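关于我们

Hunar 是一个共享工坊，主要给自己动手做机器人的人用。会员有学生，有白天在别处上班、晚上过来的，也有退休以后才开始学焊接的。工坊不接代工订单，不卖成品，收入来自会员费和周末课程。

工坊最早是 Gun-woo Chae 和 Athina Pappas 合租的一间车库，两个人想做一台能在家里收碗的机械臂。车库夏天太热，打印件放一下午就翘边，他们就找到了现在的地方。搬进来那年九月开始对外收会员，第一批来了 30 个人，其中不少人到现在还在。

我们做什么

目前工坊里同时进行的项目有好几个，占人手最多的是 Plerari。Plerari 是一套手持夹爪和配套的训练流程，目标是让业余爱好者在家里也能教会一台小机械臂做家务。做法不复杂：人手里拿着夹爪去做日常动作，夹爪上的相机和方块标记把动作记下来，之后整理成数据，再拿去训练机械臂。外壳的图纸由会员自己画、自己改，改到现在，光外壳就存了 36 个版本。

早期版本的外壳是平板拼的，棱角多，拿久了硌手。后来改成曲面，又把能开口的地方都开了口，减一点重量。开口的形状争论过很久，圆的、方的、水滴形的都有人画过，最后还是以手感和强度为准。

采集的时候两手各拿一只，有的人另外戴头戴设备。大家在同一层楼里各做各的，谁先做完谁先去导数据。
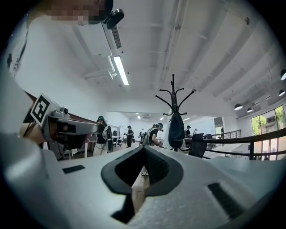 Njoroge Masanja 的看法不太一样：曲面外壳好看也好握，但在家里用小打印机做，支撑太多，拆起来费工夫，他宁可回到平板拼接的老版本，坏了一片换一片。这个意见我们记下来了。现在图纸库里两种外壳都保留，平板版本由他本人维护，文件名以 N 开头，下载时请看清楚，两种外壳的螺丝孔位不通用。

除了 Plerari，还有一个小组在做 Votley。Votley 是一台放在桌上的六轴机械臂，关节用会员能买到的普通舵机，底座可以夹在餐桌边上。Elibariki Kariuki 负责控制部分，每周一晚上七点在工坊里讲一次进度，会员都可以旁听，不用报名。Votley 的第一版负载偏小，拿空杯子没有问题，装了水就往下掉。第二版换了肩部的减速结构，正在测试。

另外还有一个长期的维修角，修的多半是会员从家里搬来的东西，扫地机器人最多，也有窗帘电机和自动喂食器。修不好的拆件入库，入库前请在本子上登记。

数据和场地

Plerari 的采集以“段”为单位，一段就是从拿起到放下的一次完整动作。上一轮的任务是整理类动作，包括挂包、叠衣服和收桌面，一共收了 300 段，检查后不合格的有 117 段，多数是标记被手臂或衣服挡住，时间对不上。不合格的段没有删，单独放在一个目录里，做挑错练习用。

根据上一轮的结果，我们改了几条规矩：

开始前先把两只夹爪举到面前停一下，让标记都能被看到，再去碰东西。
袖子太长的请卷起来，或者穿短袖。
地上有电源线，走动时看脚下，线不要自己拔，需要换插口找当天值班的人。
一段做坏了就重新做，不用中途补救。

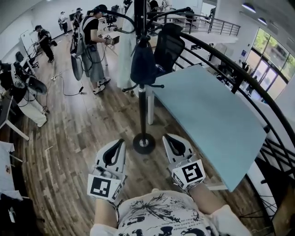

这几条对新会员和老会员都适用。第一次参加采集的人先跟着老会员做一个晚上，熟悉夹爪的开合力度，之后再单独做。夹爪的指垫是消耗品，磨平了会打滑，备用的放在工具柜第二层，换完把旧的丢进回收盒，我们想知道哪个位置磨得最快。

设备方面，工坊有打印机、小型铣床、焊台和一台激光切割机。铣床和激光切割机要通过考核才能用，考核由 Teófilo Puma 安排，内容是装夹、急停和清理，半个晚上能考完。焊台和打印机不需要考核，打印材料自带，或者在前台按重量买。

在家里做的会员

有一部分会员住得远，平时在家做，一个月来一两次。对他们我们提供零件包，里面是夹爪一只的全部五金件、相机支架和一张打印好的标记纸。标记纸请贴平，起泡的要重贴，尺寸不要自己缩放。外壳需要自己打印，家里没有打印机的，可以把文件发来，由工坊代打，排队时间看当时的活多不多。

家里采集的数据也可以交到公共库。交之前请检查画面里有没有家人的脸、信件和门牌，有的话先处理掉。我们不收没有处理过的。

加入

会员按月交费，学生半价。想先看看的，可以在周一讲进度的晚上过来，坐后面听就行。课程表贴在门口，网上的那份更新得慢一些，以门口的为准。

工坊的另一处场地叫 Ndung'u，地方小，只有焊台和打印机，适合做电路板的人，会员卡两边通用。

留言

小葵：零件包里的螺丝是公制的吗？我手头这套外壳孔位好像对不上。

Athina Pappas：公制。你看一下文件名是不是 N 开头的，那个是平板版，零件包是按曲面版配的。

老郑：Votley 第二版的图纸什么时候放出来？我第一版的肩关节已经换过两个舵机了。

Elibariki Kariuki：测完就放。第一版先把速度调低，能撑久一点。

阿梨：周一晚上可以带孩子去听吗，十一岁。

Gun-woo Chae：可以，不要进铣床那间就行。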